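Community Help > Laundry and Fabric Care

Cotton shirts twist after washing, is it my machine or my detergent?

Since I moved in June, my cotton T-shirts come out of the machine twisted. The side seam goes to the front and the bottom is not straight anymore. I have a Trundo front loader and use Lustex liquid, always at 60 degrees, four or five shirts together with towels. I tried drying them flat on a table but the seam stays in the wrong place.

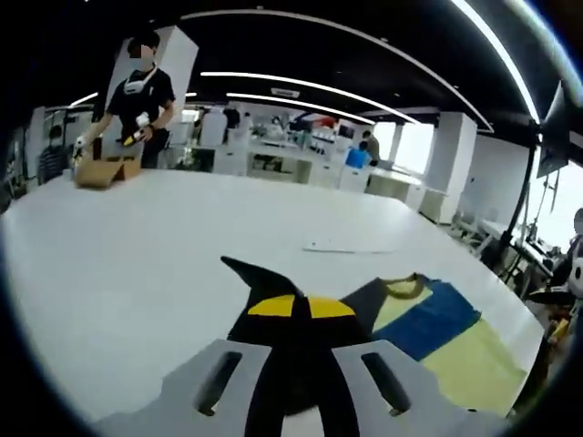 Is the spin too strong? I paid good money for these shirts and do not want to buy new ones every season.

2 answers

Peeters
It is not the spin, I think. Cheap jersey is knitted in a tube and the yarn wants to turn back when it gets warm and wet. Wash at 30, no towels. Towels are heavy and they pull everything. The detergent has nothing to do with it.

Was this helpful? Yes (6) No (0)

Pandanach
I agree with the lower temperature, but you can also save part of the shirts. Soak one shirt in cool water for an hour, press the water out without wringing, and lay it on a clean surface. Hold the shoulder seam and pull the opposite bottom corner gently, then smooth with the flat hand from the middle to the sides.
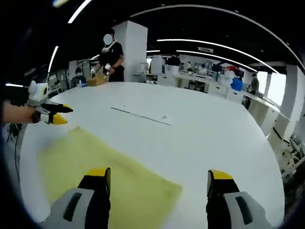 Leave it until it is fully dry, and do not hang it on the line before that – the weight of the water will bring the twist back. With thin cotton it works well for me, with thick cotton only half. If the fabric was cut crooked in the factory, no washing will repair it, and you can ask the shop for your money.

Was this helpful? Yes (4) No (1)

Question 2322 – closed to new answers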